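Mei-kuen Tsai started mending other people's clothes in October, from the back room of her flat in Nyanda. She charges by the job and keeps two days free for hems. 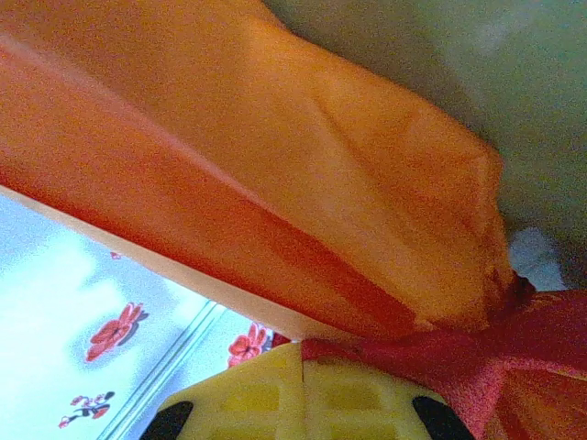 Tsai says most hems fail at the thread and the cloth is usually fine. "People bring me things they've nearly thrown out," she says. 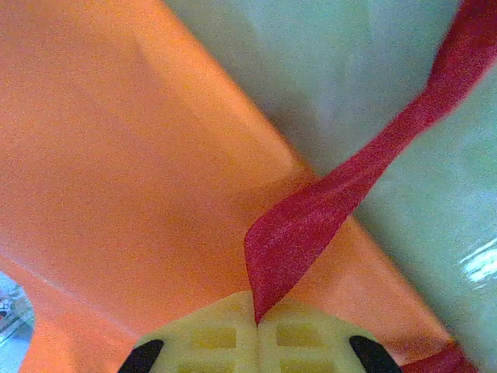 Colour is the slow part, according to Cheng-en Chou, and matching a thread can take four tries – sometimes more.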